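### 3.2 Sorting habits in shared kitchens

What surprised us most in the Latuheru households was how quickly people agreed on where things belong. We asked 37 residents to put away a week's groceries in a kitchen they had never used before, and spices went near the stove almost every time. Even residents who told us they "have no system" had one! Tedesco's earlier interviews in Sirkik hinted at the same pattern, and it is a real pleasure to see it hold up in a second town.

Small upright items were the most interesting group. Jars, bottles and tubes were nearly always kept together, standing, with the tallest at the back.

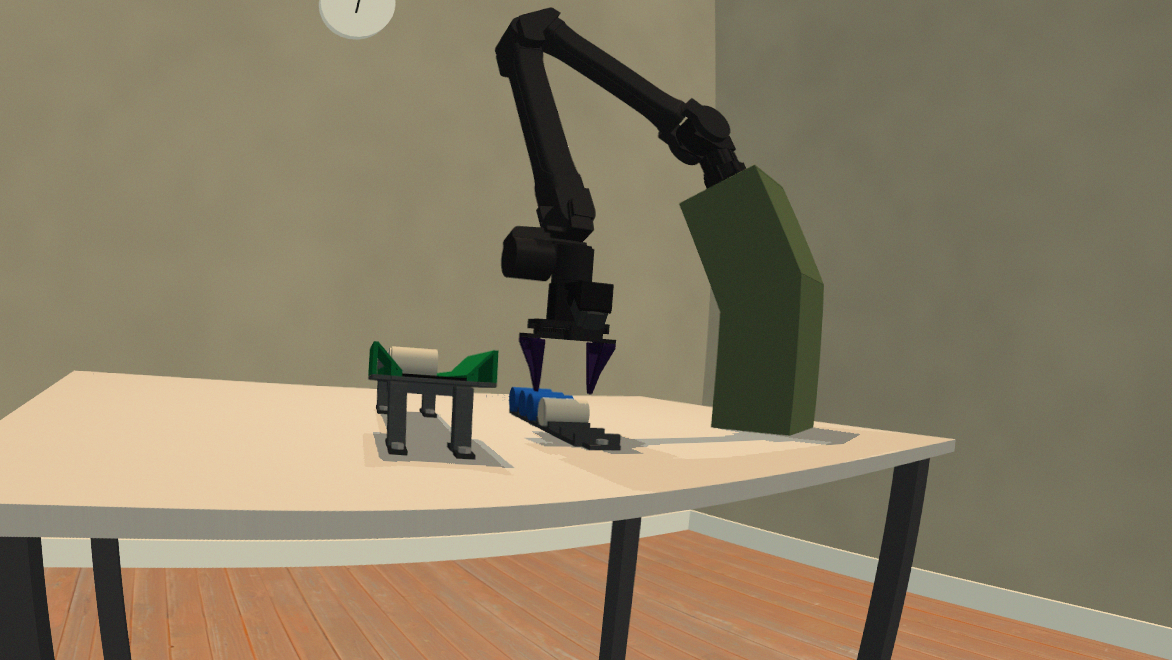 **Figure 2.** A small rack of cylinders on a pale table, simulated view.

Disagreement showed up mainly with onions, bread and anything half used. Two residents kept opened packets in a separate drawer, and seven moved them at least once before they were happy. We love these second thoughts – they show a rule being worked out on the spot, and they rarely appear in questionnaires. Didenko coded each move by hand from the session notes, along with whatever the resident said while making it. Remarks about other people in the home ("he'll never find it there") came up far more often than remarks about space, and we return to them in Section 4.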